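Folding Ribbed Knitwear So That It Stays Folded

Rib is an awkward fabric to store. The columns of stitches that let a jumper or vest grip the body also let it spread sideways once it is laid flat, and a pile of ribbed garments will lean within days if each has been folded to a different width. Plain jersey forgives this. Rib does not.

The method used in the Lindholm household guides starts with direction. Lay the garment face down with the ribs running straight from shoulder to hem, and smooth it along the ribs only. Stroking across them opens the fabric, and the width gained on the table will be lost again in the drawer, leaving creases.

Fold one side towards the middle, then the other. The fold should run parallel to the nearest rib, which serves as a ruled line. A side seam is a poor guide, as seams in knitted fabric tend to twist after washing. Let the seam fall where it wants to and keep the ribs straight.
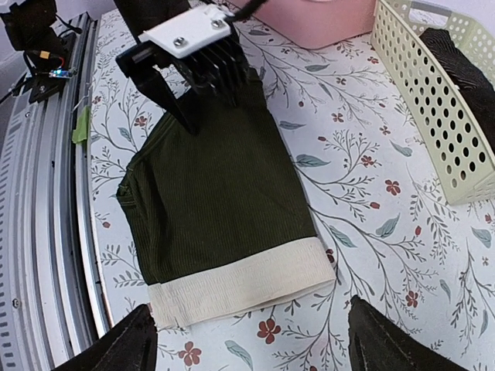

Olive-green rib with a cream waistband, folded on a floral-print tabletop.

The waistband needs separate attention. Where its ribbing runs at right angles to the body, the two parts stretch in different directions, and a band pulled level with the body will often spring back. Set the body width first. Then ease the band to match, working from the centre outwards, and accept a small difference at the corners.

Rounded edges are preferable to sharp ones. A fold pressed hard with the palm leaves a line in the rib that can survive until the next wash. Light pressure at the top while the lower corners are brought up is enough to hold the layers together.

Drawer size decides the final shape. The Planura chest sold through Stavuvcombe has an internal width of 535 mm and a depth of 123 mm, so two stacks sit side by side with little to spare. Heavy rib should be stacked no higher than 9 cm in a drawer of this kind, leaving room for a hand to lift the pile from underneath.

Hanging is best avoided. Rib lengthens under its own weight, and the shoulders go first. For garments put away in September and left until spring, refold once at the halfway point, moving each crease by 50 mm.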